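Third weekend of swapping grippers, and I think I finally have a favorite

6/16/24

So I caved and ordered the Darkico fingers. I know, I know, I said in January I was done buying grippers until the arm itself was paid off. But the Otemance pair I've been using since then has been driving me nuts with anything smooth, and there was a sale, and you can guess the rest.

Swapping them took 39 minutes, most of it spent hunting for the tiny hex key. The Tramora controller wanted a fresh calibration afterward (it always does) and threw error 3142 twice before it accepted the new stroke limits. If you get that one, power the gripper down before you power down the arm. The manual has the order backward.

My test is the same as ever: clear drinking glass, white table, wrist camera only. It's a mean little setup. Clear on white gives the camera almost nothing to work with except the shine on the rim and a soft shadow, and my old fingers were so chunky they hid half of what was left. These are black and taper to a point, so even with both of them in view I still get a big stretch of open table to look at. 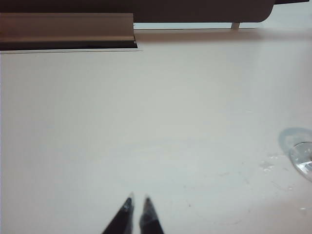 Domingo Palma wrote in to say I'm giving the fingers too much credit. In his view the camera angle matters more than the shape of the tips, and he'd tilt the mount by 4 degrees and run the old pair again before spending another cent. He also thinks white is the worst table color for glass and that I should put down a dark mat and stop suffering.

He's probably right about the mat! But my kitchen isn't getting a mat, and the whole point for me is an arm that copes with the table I've got. The tilt I will try. I already loosened the bracket and then ran out of evening.

Scores so far: 70 tries with each pair, and the Darkico fingers are clearly ahead on glass. On a sponge they're worse - the narrow tips dig in and the sponge folds up around them. On spoons I can't tell any difference at all.

Next up is the slower closing speed, which a reader in Cáceres swears by. I'm also still looking for a shorter camera cable, so if you have one that fits the Tramora port, please tell me where you got it.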